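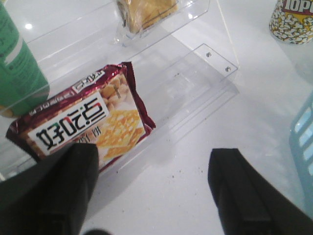
How many examples does one shelf task need? We stopped at 429, and the last 137 barely moved the score.

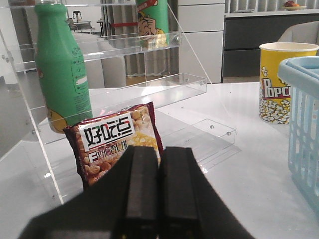 2 min read

Dulce Escobedo and I split the recording for Motora. An episode is one snack bag and one clear stepped rack, with a person driving the arm. We keep the clutter: bottles, cans, a popcorn bucket, the blue basket. Clear plastic is the hard part, as its edges mostly show up as glints.

Rules so far:
- Change the bag's pose every episode, upside down included.
- Cap each episode at 900 steps.
- Keep failed grasps, but tag them. I threw out 18 in August and regret it.

Labels are one plain sentence per episode. Dulce wants two. Next run adds a second rack height.

Recent posts
Renaming the Ramilau logs
Wrist camera exposure, part 2
Fultel cable notes
Čierny: first week of training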